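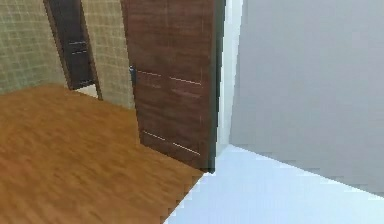

4. Installer la sonde de niveau Sotadach sur une berge

La sonde Sotadach mesure la hauteur d'eau toutes les 20 minutes et transmet le résultat à la borne Rika. Elle ne mesure ni la pollution, ni le débit, ni la bonne volonté des communes d'amont.

Avant de commencer, vérifiez que vous disposez de l'autorisation du gestionnaire du cours d'eau. Une autorisation orale obtenue au marché ne compte pas.

1. Choisissez un tronçon droit, hors des remous. Les ponts conviennent bien, à condition de rester à 2 mètres au moins des piles.

2. Enfoncez le tube-guide à la verticale jusqu'au repère rouge. Si le tube penche, recommencez. Il penchera davantage après la première crue.

3. Glissez la sonde dans le tube, câble vers le haut. Serrez le collier à la main. La clé fournie sert au capot de la borne, et à rien d'autre.

ATTENTION — Ne descendez jamais dans le lit seul, ni lorsque l'échelle de crue dépasse 55 cm. La sonde se remplace.

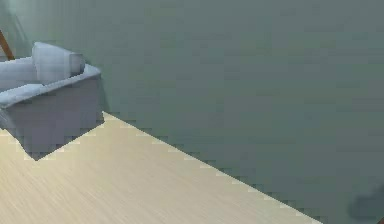 Clutau, le 22 juin 2019

Note de révision. Les relevés du bassin de la Friesen ont montré que le collier d'origine se desserrait avec le gel. Les sondes livrées depuis mars portent un collier cranté. Pour les autres, demandez la pièce 31 au dépôt. Elle est gratuite, le formulaire fait quatre pages.

4. Relevez la hauteur d'eau sur l'échelle limnimétrique et saisissez-la dans la borne Rika, menu « Zéro local ». Lisez au centimètre. Les demi-centimètres seront arrondis par la borne, qui ne vous consultera pas.

5. Attendez deux transmissions complètes. Le voyant passe de l'orange au vert. S'il reste orange, orientez l'antenne vers l'aval, puis reprenez à l'étape 4.

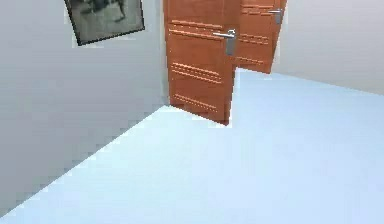

6. Notez le numéro de la sonde, la rive et la commune dans le carnet de bassin. « Près du saule » n'est pas une localisation — il y a beaucoup de saules.

7. Refermez le capot et retirez la clé.

Remarque : nettoyez le tube à chaque changement de saison et après toute crue.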